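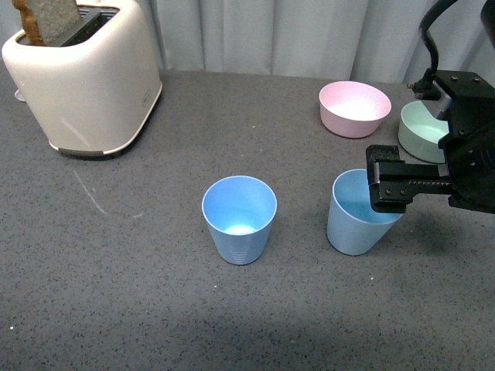

Toaster, two cups, two bowls.

trudham-breakfast: a plain-text recipe box
Last updated Aug 13, 2020

Trudham is a folder of 400 breakfast recipes, one per text file, no database, no app, no newsletter. It began as a cleanup of an older collection called Wuvarness, in which every recipe was named "new recipe (2)".

File layout
Line one is the title. Line two is servings. Everything after that is food. Tags go at the bottom, where you can ignore them.

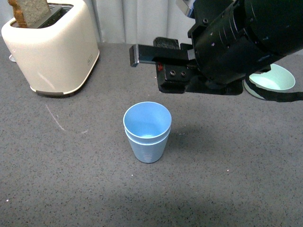 Units were the worst part of the cleanup. Wuvarness measured flour in cups, grams and, in 11 files, "enough." Bread was hardly better, so the unit is now one slice, meaning a slice like the one sticking up out of the toaster, crust included. Recipes that call for "a heel" live in the folder named disputes.

Known problems
- Over 100 files still say "cook until done."
- The Ahonen pancake file makes 6 pancakes or one, depending on your pan.
- Search for "egg" also finds "eggplant." There is one eggplant recipe. It comes up first.

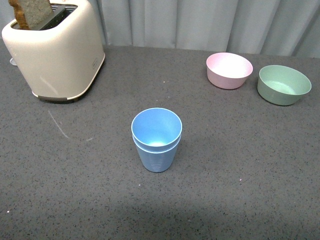

Bread, one slice, upright.

License
Copy anything you like. The Stenderex oatmeal files were typed in by hand one February, typos and all, and fixes are welcome. Please send one recipe per patch, and leave my opinions on raisins where you found them.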